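From the tooling corner: the scene shuffler finally works

I've been promising this one since the spring newsletter, so thank you all for being patient with me. The scene shuffler is in. If you pulled Lirnatari this month you already have it, and if you didn't, go pull it, I'll wait.

For anyone who skipped the planning call: our grasp planner was getting a little too comfortable. We'd been feeding it the same tidy simulated table for ages, same plain gray backdrop, same blocks. Sarahí Cuautle pointed out (kindly, but she did point it out) that it had pretty much memorized the place. So the shuffler picks a room, a floor, a table and a handful of objects, drops everything in, and hands the whole mess to the planner with a fresh seed. You give it one number and you get the same mess back every time, which makes bug reports so much nicer to read!

The first overnight batch was 1,188 scenes. I came in with my coffee expecting a wall of red and found 81 failures, and most of those turned out to be the same two bugs wearing different hats. One was mine. I had the collision margin set in centimeters in one file and meters in another, and the planner was very politely refusing to go anywhere near the table. Getachew Ayele found it in the time it took me to toast a bagel.

The other bug is more interesting, and it's the one I want help with. When something flat sits low on the tabletop, the planner likes to come straight down beside it and then can't make up its mind about the approach angle. The wrist path looks great, the final pose looks great, and then the last little stretch gets replanned over and over until the timer runs out. I spent a whole afternoon in the viewer stepping through these. 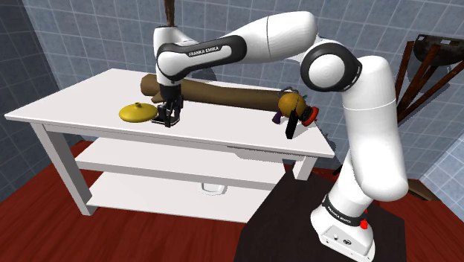 The simulated Franka over a shuffled table, gripper pointing down next to the yellow lid-shaped piece.

Brisa Sandoval thinks we should score the knob and the rim as separate grasp candidates and let the planner commit to one early. I lean toward just making it more expensive to change its mind in the last few steps. We've got both on branches, and I'd love for somebody who isn't either of us to run them side by side. The settings file is in the Lirnatari repo under "stubborn" (sorry, it was late and I was naming things).

A few other bits while I have you. The viewer now remembers your camera angle between runs, hooray. Seeds are printed in the log at the top and again at the bottom, so please copy one into your report! And if the loader complains about missing textures, clear your cache folder and start it again. That gets me every single time I switch machines.

Next up is 4 arms' worth of joint limit cleanup, which Maricruz Varela has bravely taken on, and I'm hoping to have it merged before the August release. If you want to try the branches, drop me a note and I'll send you the seed list.

Elvia Contreras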